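Robot arm joins the packing benches at Mackay works, but the hours stay put

Zitadby, 13th February

Managers at the Dratness homeware works in Mackay say their new robot arm will take the dull jobs off people's hands. Staff on the sorting benches are still waiting to find out which jobs those are, and what they will be doing instead. 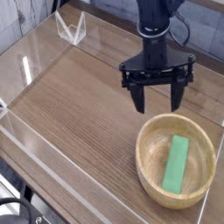
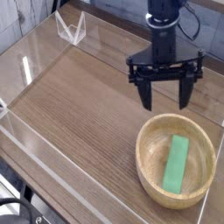
The arm at its bench, with a green block in the wooden bowl and the gripper open in both pictures.

The arm, part of a scheme the company calls Jesel, started work in January. It handles one piece at a time behind clear acrylic walls. Dratness says it is being trained on simple blocks and bowls before it is let near the stock that goes out to shops.

The company told staff in a notice that the arm had made 3579 moves in its first weeks. The notice did not say how many of those went wrong, or how often a person had to step in and set the pieces out again. A request for both figures went unanswered.

Eight people work on the benches. Two have been moved to what the notice calls "minding", meaning they watch the arm, reset it and fill in a log. They are on the same pay as before. Workers say the log has added paperwork to the end of each shift, and that the rest of the team is covering the packing the pair used to do.

Dratness has promised there will be no job losses "as a direct result" of Jesel. It would not say how long the promise holds, or what would count as an indirect result. The site employs 216 people, and a second arm is already planned.

The target is 1000 pieces a shift. The company would not give a date for reaching it, and would not say how many a person packs now.

Staff have asked for a meeting before the second arm is ordered. Dratness says it will "keep everyone informed".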